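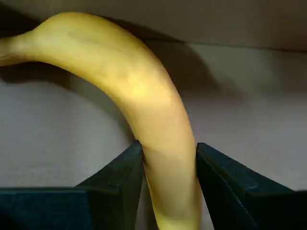

Yellow, faintly green underneath, one small brownish patch.

From my kitchen: the October fruit bowl

Well, the farm stand on Minarow Road has shut for the season, and I'm back to buying fruit at Bhatia like everybody else in Rultudcombe. I don't mind! I do miss the peaches, and I miss leaning on the counter for half the morning talking about other people's tomatoes. But fall fruit has its own pleasures, and most of them involve the oven.

A few of you wrote in after last month's piece on school lunches, mostly to tell me that whatever goes into the lunchbox comes home again at the end of the day, slightly warmer and with a dent in it. I know. My youngest once carried the same pear back and forth until it could have been poured. So this month I'm writing about what to do with fruit once it's past its best (or past its best according to a nine-year-old, and that's a much higher standard).

My first advice is to buy less of it. I used to come home with a heaping bag because it looked so cheerful on the counter, and then I'd spend the end of the week feeling guilty every time I walked past the bowl. Now I shop small and go back. Relley has the bus stop right by the store, so it's easy enough to hop off on the way home, and I get to see who's working the register.

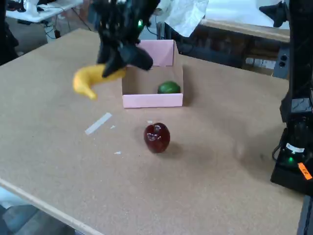
I've also stopped keeping everything together. Apples hurry their neighbors along, bananas especially, and I went years without knowing it. The apples now live in the bottom drawer of the fridge, where they stay crisp for ages, and the bananas hang from a cup hook under the shelf. My husband bumps his head on them. He says he's getting used to it.

Limes I was treating all wrong. I left them out because they looked pretty, and they turned into little golf balls. Put them in a closed container in the fridge and they'll keep for weeks. If you've got one that's already gone hard, roll it under your palm on the counter, pressing down pretty firmly, and you'll usually get more juice out of it than you expected.

Katia De Luca, who many of you know from the library sale, freezes hers whole and grates them straight into things, peel and all. I tried it over a bowl of rice and was very smug about it for the rest of the evening. 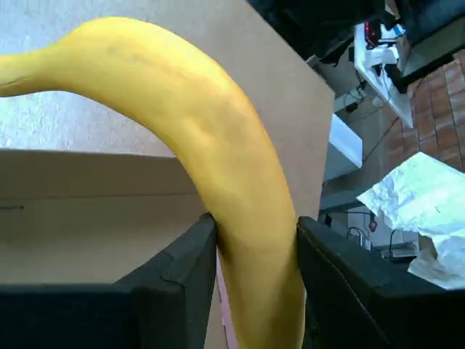 Banana bread, the lazy way

I've made this so often that the card has gone see-through with butter. It's Italo Sorrentino's recipe, more or less, though he puts walnuts in his and I leave them out (he has opinions about that, and you're welcome to ask him).

Mash 3 very ripe bananas in a big bowl with a fork. Lumps are fine. Stir in a third of a cup of melted butter, three quarters of a cup of sugar, 2 eggs and a splash of vanilla. Then add a cup and a half of flour, a teaspoon of baking soda and a good pinch of salt, and stop stirring as soon as you can't see any dry flour. Scrape it into a greased loaf pan and bake at 350 for an hour. Start checking a little before that if your oven runs hot, like mine does.

Leave it in the pan for ten minutes before you tip it out. I've rushed this part more than once and ended up eating the bottom half with a spoon, standing up, still in my coat.

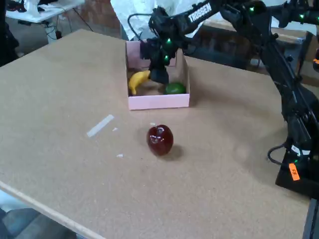 If your bananas aren't ripe enough yet, put them in a paper bag, fold the top over and forget about them for 2 days. An apple in the bag speeds things up, so there's finally a good use for that bad habit of theirs. You can also bake them in their skins until they turn black and go soft, though the kitchen will smell odd for a while, and you'll want something under them to catch the drips.

The bread freezes well if you slice it first. I put wax paper between the slices so I can pull out one at a time, toast it straight from frozen and put far too much butter on it.

Next month is pie crust, and I'm already nervous, as mine is only good every other time. If you've got a grandmother's trick you're willing to share, drop me a note at the Relley desk and I'll try it before I print it!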